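Last updated: 7 June 2022

Two arms, a shared workshop and a box of white gears

The man who runs the robot bench at the Junditz workshop would rather not have his name printed. He has spent most of his working life mending conveyor lines, and he does not want his old colleagues to read that he now spends his evenings on a pair of arms that struggle to pick up a plastic gear.

"They'd ask me what it's for," he says. "And I'd have to tell them I'm not sure."

The build is called Rivico. On paper it is modest: two small arms fixed to a table, facing each other, passing light parts across and fitting them on to pegs. It began as a plan for a long weekend. That was 56 weeks ago, and a good part of the time since has gone on the computer model of the bench, which the group runs before it lets anything move for real.

I went along expecting to be shown a wonder, because that is how these visits usually go. He seemed keen to talk me out of it before I had my coat off.

"People see two arms and they think of two hands," he says. "It's nothing like that. Your hands know about each other. These have to be told, every time, and half of what you tell them is wrong."

The model keeps the world simple. There is a grey table, a gridded floor that runs off to the horizon, and the two arms with their black grippers. The parts are white. He likes it plain, he says, having once lost a month to a member who wanted to add proper lighting and a brick wall. 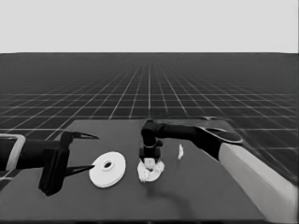 He is short with anyone who treats a good result in the model as a good result. The group's rule is that a move has to come off 40 times on the computer before it is tried on the bench, and he thinks even this flatters them. "You can get very good at pleasing a computer. It doesn't care if your table's got a lean on it. Ours has."

I asked if that made the model a waste of time. He took a while over the answer.

"No. It's saved us breaking things. I've bent one wrist joint, early on, and I paid for it myself, so I'm all for making our mistakes on a screen. What I don't like is somebody coming in with a nice clip and saying it's solved. Solved where?"

The thin parts worry him most. A gear lying flat gives a gripper very little to get hold of, and he reckons that a person would slide it to the edge of the table without thinking about it. The group has tried writing that in as a rule. He describes the outcome as "a lot of gears on the floor", and has since gone back to a straight grab from above.

There is also the matter of what a gripper does when it shuts on something in the model. He has little faith in it. Contact between two hard things is worked out by sums, he says, and the sums can be fooled. He has watched parts shake, sink into the table and shoot off sideways. "I've had one leave at a speed you'd need a licence for. Then you run it again and it's good as gold. Which one do I believe?"

Part of the software came from Lu, a set of free tools that another workshop passed on. He is polite about it. The notes are thin, he says, and they assume you already know why you would want each setting. He has written his own on the backs of old job sheets and keeps them in a biscuit tin.

Lately the group has been looking at the job from the gripper's end, with the view set close behind the fingers. He pushed for this himself. From across the table everything looks within reach, he says, and it is only when you look down past the fingers that you see how much they hide. 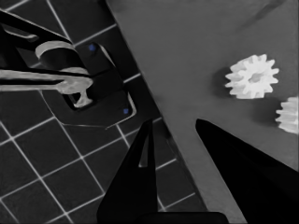

What it costs, and what comes next

Money is the part he will talk about freely. The 4 members who use the bench most put in the same amount each month, and whatever is left goes into a pot for spares. A local firm, Grerkano, offered to pay for better arms if its name went on the table. The group said no by 2 votes – he was on the losing side, and still brings it up.

"I'd have taken the arms. I'm sceptical, I'm not daft."

An open evening is planned for later in June, and some members want to show the arms passing a gear from one to the other. He would sooner show the model, with its failures left in, and let people ask questions. They have not agreed on it yet.

Before I left I asked whether he thought Rivico would ever do a useful job. He said it might sort washers one day, slowly, if someone stood next to it. Then he went back to his biscuit tin to find the sheet about finger spacing.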